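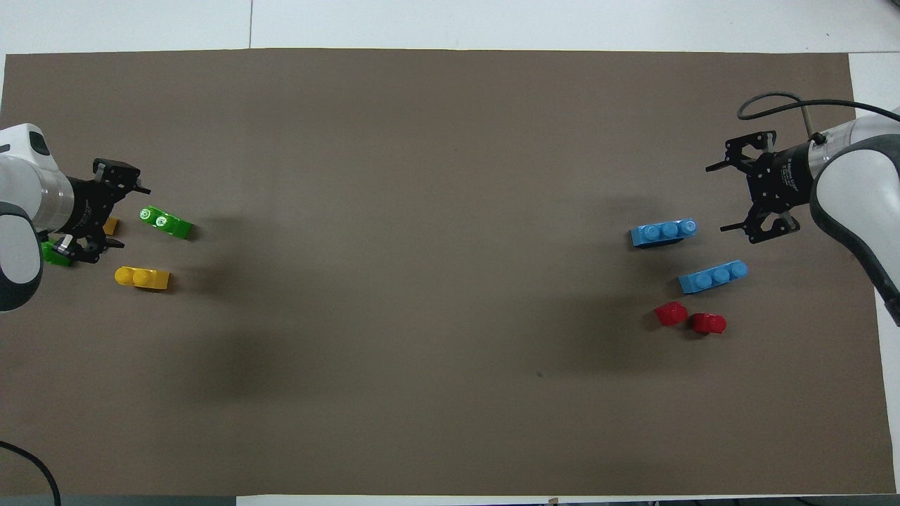
Two arms at the mat, with the toy bricks we use for sorting practice.

Budgeting for a two-arm tabletop setup: one pair or two pairs?

Posted by Sumaiya Khan in Equipment and Purchasing

I run the after-school engineering room at a community learning center in Enorholm and I have to hand in an equipment request before the end of August. We have one station with two small arms facing each other across a mat. Students write short programs to pick up bricks and sort them by color, and the older ones work on passing a brick from one arm to the other.

I have been told I can ask for up to $2000. The group is growing and the wait for the station is now the main complaint I hear. Kids get one turn in an evening and then sit there.

The choices as I see them:

Buy a second pair of arms from Kamen, the same make we have now. That would use nearly all of the money and leave nothing for a table, a mat or spare parts.

Buy a pair from Nomik, which cost less. The software is different, so our lesson sheets would have to be rewritten, and I would be the one doing it.

Buy one more Kamen arm only, put the rest into spare motors, grippers and cables, and run it as a single-arm station for beginners.

I don't need great precision. The bricks are the chunky kind with studs on top and we are not doing anything finer than that. What I would like to hear from people who have bought this sort of thing is what you ended up spending on that was not in the original request, and whether mixing two makes in one room is as much trouble as I think it is. Our power and table space are fine for two stations. We do not have a technician.

3 replies

Khondokar Robotics Room

We went through this two years ago with close to the same amount of money. I would take your third choice.

Spares first. The gripper motor is the part that wears out in a teaching room, because beginners close the fingers on a brick and leave the motor pushing. We replaced three in our first year. When we had no spare, a two-arm station became a one-arm station until the part came in, and one order took a whole month. Now we keep one gripper motor and one full set of fingers for each arm on the shelf. Check what Kamen charges for those before you write the request, and put them on their own line. If you write "arms and accessories" as one figure, the accessories are what gets cut.

Things that were not in our request and should have been:

Clamps. The ones supplied did not fit our table, which had a thick top.
Longer cables. The supplied ones reached the computer only if it sat right next to the arm.
A power strip with a switch that a student can reach quickly.
A second mat. We wanted the same color as the first so the camera settings would carry over, and by then the shop had stopped selling it.
Shipping. It was $55 for us, and we had put down zero.

On mixing makes, it can be done, but you end up with two sets of everything. Two installers, two calibration routines, two sets of spares. If you had a technician I would say go ahead. With one person running the room I would stay with what you have.

As for the single-arm station, beginners do not need two arms. Sorting by color is a one-arm job anyway. Ours spend their first six sessions on one arm and they are not bored. Move all of that work to the new station and the pair is free for the students doing handovers. That did more for our waiting list than I expected.

One more point. Ask whether the seller will hold the price. Ours gave us a written quote that was good for 30 days, and our approval took longer than that, so we had to go back and ask for a new one.

brickbin

just get the nomik ones, cheaper and they work fine. we have had a pair since last fall. lesson sheets took me a weekend. the gripper is a bit weaker but for toy bricks who cares

Tabletop Tom

I would look at the schedule before buying anything. How long is one turn? We had the same complaint from students, and when I timed it, most of the turn was spent typing and fixing errors while the arms stood still. We moved the writing to laptops away from the station and made a rule that you come to the table only with a program that already runs in the simulator. The same arms then served close to twice as many students.

If your make has a free simulator, try that for a couple of weeks. You may still need the second station, but you will have real numbers to put in the request, and whoever approves it will like that.

I agree with the first reply about spares. I half agree about mixing. The lesson sheets are a one-time job, as brickbin says, but the spares are not — you keep paying for two kinds as long as both stations are in use. Work out the cost over three years and the cheaper pair may not be cheaper.

Also leave some of the money unspent if your rules allow it. Something will break in the first term that you did not plan for.

Comment from Sumaiya Khan

Thank you all. I had not thought about the quote running out. Our approval usually comes back in October, so I will ask Kamen about that first.

A turn is 20 minutes and yes, a lot of it is typing. I will try moving that part to the laptops. I am leaning toward the single arm plus spares, with shipping and clamps on separate lines. Does anyone know if the Kamen fingers are sold alone or only with the whole gripper? Their parts page lists both but the first one has no price.

Comment from Khondokar Robotics Room

Sold alone when we last ordered. You have to email them for the price. Ask for it on the same quote as the arm so you only pay shipping once.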